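Skadell Project – Minutes of the Working Meeting, 7/16/19
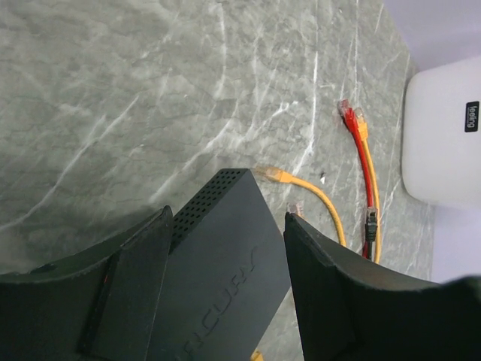 Minutes taken by the recording secretary, Skadell data group

Present: the collection team, the training team, one representative from Adeo. Vadel joined by phone for items 1 to 3.

1. Minutes of the last meeting
Approved with one correction. The camera calibration file is kept by the training team, not by Vadel.

2. Collection status
The network hardware task stands at 427 recorded examples. Of these, 32 were rejected at review, most of them for a missing start marker. The rest have been passed to training. The current setup is the black switch on the gray marble countertop, with yellow and red Ethernet cables lying beside it. Operators said the switch is the easier part. The cable plugs are small and some of them are clear, and the wrist view loses them behind the right finger once the gripper has closed on the switch.

Vadel asked whether the cables could be moved farther out. The collection team would like to keep some examples with the plugs partly hidden, as this will happen in use. Agreed to record both layouts and tag them separately.

3. Surface and background
The training team reported that the last model did worse on the marble than on the plain bench top. They suspect the white veins, but have not tested this. Adeo asked for more examples on marble before anything is changed in the model. Target set at 200 more, with the switch turned to a new angle at the start of each one.

There was some discussion of small debris on the counter. One view was to wipe down before every recording. The other was that a clean counter teaches the wrong thing. No decision – operators will wipe down at the start of each session only, and the point comes back in August.

4. Labels
The phrase "pick up device" is being used for two different motions. From now on, "grasp" covers closing the fingers on the switch and "lift" covers raising it off the surface. Older examples will be relabeled by the training team. The request to label cables by color was accepted.

5. Hrnčiar site
The second station at Hrnčiar is set up but has no operator schedule. Power to the arm was out for part of last week and the building office has been told. Adeo will send a spare set of finger pads with the next shipment.

6. Operator hours
Sessions longer than two hours show more failed grasps near the end. Sessions will be capped at two hours with a break at the midpoint. The sign-up sheet has 13 open slots.

Actions
Collection team: record the 200 marble examples, both cable layouts.
Training team: relabel older examples and report on rejected files.
Adeo: ship finger pads to Hrnčiar.
Vadel: confirm storage space for the new recordings.

Next meeting in August, same room.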